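4.2 What the packers did with the time

The vendor's business case for the Trenine cells, which management at the Burnum site let us read over a lunch hour, contains one sentence on the people who would work beside them. It says that staff will be "released for higher-value activity." We spent a good part of our fieldwork looking for the higher-value activity.

Before the cells arrived, the gift-order line employed 24 packers across two shifts. By the end of our study there were 19, the difference being made up of two retirements, two transfers to returns and one man who left to drive a school bus and was widely envied. No one was laid off, a point managers raised with us early and often. The job title changed from packer to cell attendant, and the pay grade stayed where it was.

A mixed order is awkward work for a machine. The bag has to be held open, the contents are slippery or crinkly or both, and a paperback does not behave like a pouch of corn snacks. Packers had dealt with this for years without considering it a skill, and several were surprised to hear engineers describe it as one. "They asked me how I know when the bag is going to fold," one attendant told us. "I said I look at it." Her answer was written down and, as far as we could learn, never used.

What attendants do now falls loosely under the heading of minding. They lay out the goods, clear jams, flatten corners and press a button marked RESUME. At the start of our observations the median attendant pressed it 9 times an hour. The figure later fell to three, which the weekly bulletin reported as a success and the attendants reported as boredom. Both readings seem to us correct. Fewer stops meant longer stretches of standing still, and standing still was what people complained about most - more than noise, more than pace, and a good deal more than losing their jobs, which is what our interview guide had been built to ask about.

Talk also changed. On the old line, packers worked shoulder to shoulder and the conversation ran all shift, on subjects we were asked to leave out of this paper. The cells are walled, and spaced for maintenance access. Attendants took to meeting at the tape dispenser, where tape consumption, according to the stockroom, rose by around a third. Benkirane's account of sorting rooms would call this a repair of lost sociability. The shift lead called it loitering, then moved the dispenser, then moved it back.

The arms themselves attracted less feeling than we expected. They were not resented, and only one cell was given a name (Jusivmont, after a street with a bad intersection). Attendants judged them the way they judged new hires, mostly on how they treated a bag. Figure 3 shows the kind of mixed load under discussion. Arash Shokri, who had packed by hand for longer than anyone else on the evening shift, watched a similar one for several minutes in October and said that it was careful, and that he had been careful too, at first.

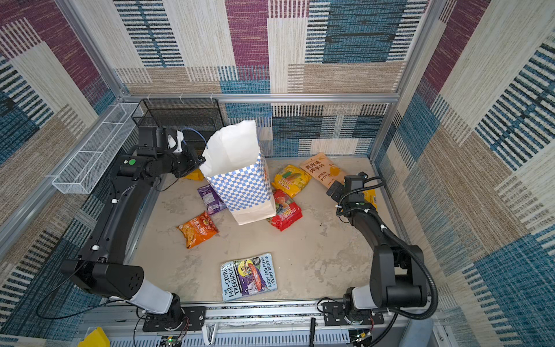 Figure 3. Two-arm cell with a mixed load: snack packages and a paperback on the floor around an open paper bag.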